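Can I paint a laminate table so it holds up to dinner every night?

Posted in Furniture & Finishes
23 October 2022

Menaka Siddiqui
Hi all, first time posting! I bought a secondhand kitchen table from a neighbor back in March and the top is a really tired fake-oak laminate. Solid underneath, legs are great, I just can't look at it anymore. I want it plain white. I have two kids who eat like raccoons, so it's going to get wiped down a LOT. My sister swears by chalk paint and wax, the guy at the hardware store tried to sell me a spray kit called Rotaseck, and I've read so many opinions that I'm more confused than when I started. What have you used, and did it last?

Kalliopi Vasilakis
I did mine three years ago and it's still going, so I'll tell you what I did (long, sorry!). Wash it first with a proper degreaser and rinse it twice. You would not believe what comes off a kitchen table. Then scuff it with 220 grit, just enough to kill the shine, and wipe up the dust with a damp cloth.

Primer is where you spend the money. Get a bonding primer made for slick surfaces and put on two thin coats with a foam roller. Let each one dry overnight even if the can says an hour.

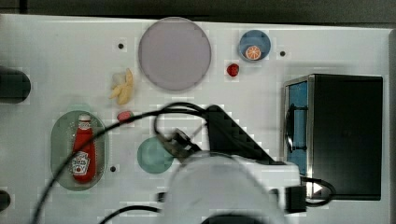
After that I used a satin enamel, three coats, with a light pass of 400 grit in between. Skip the chalk paint for a tabletop, my friend Magdalini Bakalis did that and the wax went gummy under every warm plate. And please wait before you use it hard! Mine felt dry in a day but I could still dent it with a fingernail two weeks later. We ate on the couch for most of a month. Placemats help, and stay away from the rubbery ones while the paint is young because they stick.

Michalis Karagiannis
just buy a new top, life's too short

Christos Deligiannis
Mostly agree with Kalliopi, but I'd put a water-based clear coat over the enamel if kids are involved. Pick one that says non-yellowing, the oil ones turn cream on you. I used the Flendimley satin and it's fine, a bit streaky if you go back over it once it starts to set. Also check the edges before you start. If the laminate is lifting anywhere, glue and clamp it first or the paint will crack right along that line. Ask me how I know.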